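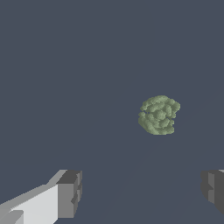 When should the winter kale beds be covered for the year-end closure?
Before the first night forecast below freezing, and in any case before the office closes for the holiday.

Kvam Community Gardens, Office Diary
Entry for December 30, 2022

The covers on the east beds were secured this morning. The two covers on the Plarnar side are torn at the hem and have been listed for replacement. Ms. Shahnaz Jayasinghe inspected the water line and confirmed that the main valve is closed. The hose reels have been moved into the shed.

Plot renewals stand at 59, against a total of 72 plots. The 13 plot holders who have not replied will receive a second letter in the first week of January. Plots not renewed by the end of that month will be offered to the waiting list in the usual order.

An invoice for $877 was received from Drilavura for repairs to the north fence. The amount agreed in May was $600. The difference is described only as "additional posts," and the office has no record of approving these. Payment is withheld until an itemized statement is supplied.

The seed order with Grudano remains incomplete. Onion sets and spring cabbage have arrived; the leeks have not. The supplier was telephoned twice without reply.

It is recorded with regret that the compost bins were again used for household waste. The notice on the gate will be reprinted in larger type.

Light rain after noon. The gate was locked at four. The shed key is in the top drawer of the desk, and the spare is with Ms. Jayasinghe.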